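Fovenden Slatted Bench Top, Aluminum

Item 108 - Workshop furniture - Berkholm

The Fovenden is a bench top for repair and assembly work on desktop computers and other equipment of that size. The surface is white slatted aluminum. Fixtures, part holders and stops bolt into the slots and can be moved when the job changes.

A full tower can be laid on its side with the panel off and still leave space next to it for a fixture plate. Memory, cards and drives are reached from above, and small parts can wait in holders until they are needed.
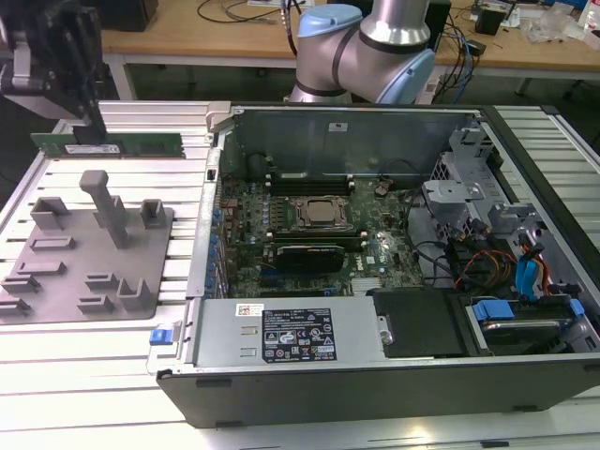 Fovenden top with an open tower and a gray fixture plate for parts.

The top is 2,000 mm long and 35 mm thick. It ships in two sections with joining plates and bolts. Legs are sold separately, and any Berkholm frame of the same length will fit. Fixture plates and holder blocks are not included - see the Plollus accessories page.

Wipe down with a damp cloth. Do not use abrasive pads on the white finish. Loose screws tend to collect in the slots, so run a soft brush along them at the end of the day.

The surface is not an antistatic mat. Use a wrist strap when handling memory or boards.

Warranty: 2 years on the top and joining plates.

Lead time from the Nagano warehouse is longer in April. For custom lengths or slot spacing, contact Riku Nishimura in sales. Drawings are available from Yuto Ebihara on request.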